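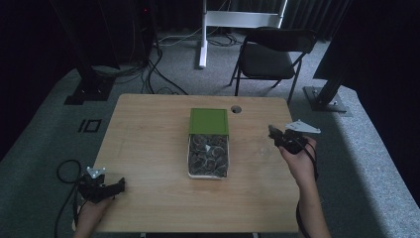
The Dullden Yule Work Table, After Most of a Year

Rating: four out of five, with the missing point to be discussed at length

I bought the Yule in November, which I assume is why it's called that, although the Dullden catalog also sells it in the summer under the same name and with the same sprig of something printed on the carton. It replaced an Ekberg that I'd owned since 2000. The Ekberg was a fine table for the first part of its life and a seesaw for the rest, and I'd grown so used to propping it up with folded cardboard that I packed the cardboard when I moved to Trekesine.

I work at this table, eat at it more than I'd like to admit, and pay bills at it when cornered. I don't do anything heroic. If you want to know how it stands up to a belt sander, you'll need another reviewer.

Delivery

Dullden charges 50 dollars for delivery to the door, and they mean the door. The carton was leaned against mine so that when I opened it (the door) I was greeted by the full weight of a new piece of furniture. The carton itself was well packed, with cardboard corners and a sheet of foam between the top and the legs. No dents. The delivery window was all morning, and it came at ten past noon, with a text message congratulating me on an on-time arrival.

Putting it together

The instructions are a single folded sheet with drawings of a cheerful bald person who never has to move a couch first. There are 22 screws in three lengths, and the two longer ones differ by so little that I lined them up on the windowsill like suspects. The drawings tell them apart by letter. The bag doesn't. If you put a long one where a medium one belongs, it'll go in happily until the last two turns and then stop, and you'll blame yourself, and you'll be right.

The legs go on with the top lying face down on the floor. Put a blanket under it. The sheet says this too, but it says it in step six, when you've already been sliding the top around on your floorboards since step two. I'd also borrow a second person for the flip at the end. I did it alone, with a technique I'd describe as hugging, and my back filed a complaint that lasted until the weekend.

An Allen key is included. It's the usual kind, made from something softer than the screws. Use your own.

Total time was one evening, including dinner and a period of sitting on the floor.

The top

It's a plain pale rectangle, and that's most of what I wanted. The grain is faint and the color is on the blond side of tan, so it doesn't make the room look smaller or more serious than it is. My old table was nearly black and showed every crumb. On this one the crumbs blend in, and I've decided to count that as a feature.

Light wood does come with obligations. Coffee has to be wiped up right away, and red wine needs to be watched like a toddler near a pool. Dullden sells its own care oil, item 1711, in a bottle the size of a cough syrup, and the care leaflet mentions it often enough that I began to wonder which of the two products was the main one. I used it twice. The first coat made the table smell like a hardware store for two days, and I liked that. The second coat I put on too thick, then went to bed, then spent the next evening rubbing it down with an old T-shirt. Thin coats. The leaflet says thin coats. I'm passing it along for other people who skim.
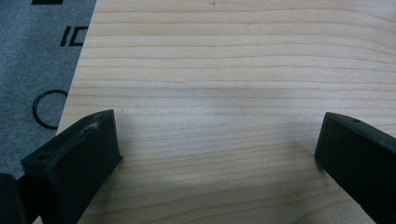 Does the oil do anything? I think so, a little. Water stays on top for longer before it starts making plans, and a damp cloth glides where it used to drag. It does nothing for dents, and the wood takes a dent if you look at it with a stapler in your hand. I've stopped minding. A table I have to be careful around is a table I'll end up working next to, from the couch, with the laptop on my knees. I did that for a month with a glass desk once.

The hole

There's one round hole near the back edge for cables. I was delighted by it in the store and I'm still fond of it, but let me say a word about plugs. A lamp plug goes through. A phone charger goes through if you feed the thin end first. My laptop's power brick does not go through and never will, so it hangs off the back in the traditional way. Dullden offers no tray or hook underneath to catch what you've fed down there, and the result under the table is what you'd expect. I bought a stick-on cable clip. It unstuck. I bought a screw-in one, and the screw-in one has been a model employee.

Also, pens find the hole. I lose one every few weeks, and it's always the good one.

Wobble

None, at first. Then some, in the spring, at the leg nearest the radiator. I tightened everything and it went away, and I've had to do it once more since then. The Ekberg never responded to tightening or to anything else, so I consider this a warm relationship by comparison. If your floor is uneven, know that the feet don't adjust. I still have the cardboard. I haven't needed it, but I know where it is.

Writing by hand on it is very pleasant. Typing is fine. With my whole weight on one corner, changing a light bulb, it creaked in a way that made me get down and fetch the stepladder like an adult.

The missing point

Customer service. One of the leg brackets came with a hole drilled a little off, and I wrote to Dullden asking for a new one. They replied in a day, very politely, with a form. The form wanted the number from the carton, which I had flattened and taken to recycling with great satisfaction that same morning. Without the number they could offer me a discount on the oil. I fixed the bracket with a round file and ten minutes of muttering, and it's been fine. Keep the carton, or at least the end with the sticker.

Would I buy it again

Yes, and in the same size. I went back and forth over the longer version and I'm glad I didn't get it, as I'd only have filled the extra length with mail. If you want drawers, look elsewhere, because the Yule has none and the add-on drawer unit costs nearly as much as the table and comes in a white that matches nothing else they sell. If you want something flat to put your elbows on, that arrives in one carton and is up by bedtime, it does the job. Buy your own Allen key and a blanket first.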